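Date: Mar 8, 2024
From: Stela Preda
Subject: Re: Clause 7, retouched photographs

Liviu Jitaru wrote:

> The draft requires a label on any advertising photograph in which body
> shape has been altered. Does that include catalogue pictures? Grandilari
> prints one for the trade only, with a run of 1000 copies, and wants to
> know whether it must reprint before July.

Liviu,

As drafted, yes. Clause 7(2) refers to "any image distributed to promote goods". It makes no distinction between trade and public distribution. The 1992 act did, in its schedule of exemptions, but the draft repeals that schedule in full.

Viorica Tudose has proposed an amendment that would restore the trade exemption for print runs below a fixed number. The text she sent round leaves the number blank. I would not advise Grandilari to rely on it until the second reading.

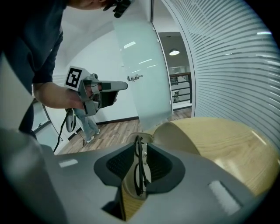
On reprinting: clause 21 is the transitional provision. Stock printed before the act comes into force may be handed out until it runs out, provided the printer's date appears on the copy. A dated sticker is not mentioned either way. Zornik asked the ministry about stickers and has had no reply.

Two smaller points.

1. Cropping and colour correction are outside the definition. Changing the outline of a waist or limb is inside it, however slight the change.
2. The fine in clause 9 is per image, not per copy. The consultation paper had it per copy, and several members are still quoting that version.

Gheorghița Bălan has the marked-up text with the line numbers corrected. Please cite from that one, as the earlier file skips a line after 333.

Stela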